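Werkau Demonstration Kit – Set-up Guide
Section 4: Running the kitchen table demonstration for visitors

This section covers the kitchen table demonstration as it is normally given at open days and school visits. It assumes the arm has been mounted and the Allen controller started as in Section 3. Allow 39 minutes for the first set-up. A second person is useful for step 3 but is not needed after that.

4.1 Preparing the table

1. Wipe the white tabletop with a dry cloth. Do not use spray cleaner, as it can run into the holes in the top.

2. Check that the bolts on the blue rail are tight. If any can be turned by hand, tighten them before going further.

3. Put the toaster oven on the table first, with its front facing across the top. It is the heaviest item and everything else is placed to suit it. Leave it unplugged.

4. Set out the colander, plate, mug and cups. Leave a hand's width between neighbouring items so that the fingers can close without knocking the next one.

5. Add the toy food last. The strawberries, orange half and banana are light and roll or slide easily.

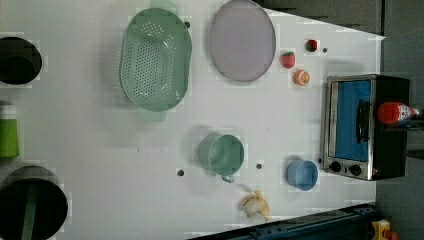
6. Open the Yeon panel and choose Check Layout. Wait until the arm has made its slow pass over the table and gone back to its rest position.

7. If the panel shows a yellow bar, move the item it names and choose Check Layout again. You can repeat this as often as you like.

Note: The layout does not have to match the last one. Visitors often ask whether the positions are fixed in advance, and it is fair to let one of them move a cup between runs. Pause the arm first (see 4.3).

Caution: Keep real food and drink off the table. Crumbs under the fingers will reduce grip and may mark the soft items.

4.2 Picking up a soft item

Soft items are best shown early in the visit, while people are still close to the barrier. They give way when squeezed, so the grip setting needs more care than it does for the cups.

1. On the Yeon panel, set Grip to 3. Settings above this will crease the fabric.

2. Stand the item upright, label towards the wrist camera.

3. Choose Approach. The arm will come down and stop with one finger on each side of the item.

4. Look at the wrist view on the visitors' screen. The item should stand between the fingers, with part of the label still showing. If it leans, choose Back Off, straighten it and start again from step 3. 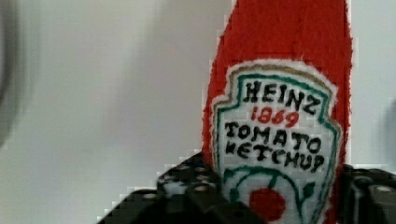

5. Choose Close, then Lift. Keep one hand near the stop button during the lift.

6. Choose Place to lower the item, then Open.

Note: The wrist view may look blocky at the edges of bright colours. To improve it, go to Screen on the Yeon panel and change Picture from Fast to Fine. Fine adds a short delay – tell visitors this, or they will think the arm is ahead of the screen.

4.3 Visitors and the barrier

The Waltis barrier must be closed whenever the arm has power. No more than 19 visitors should be in the bay at one time.

To let a visitor move an item:

1. Press Pause and wait for the lamp on the controller to turn steady blue.

2. Open the barrier and let one person through.

3. When they are back behind the line, close the barrier and run Check Layout before pressing Resume.

Caution: Pause holds the arm in place but does not remove power. If anyone needs to reach under the arm, use the main switch.

If the arm stops by itself during a run, go to Section 6. Do not press Resume more than once.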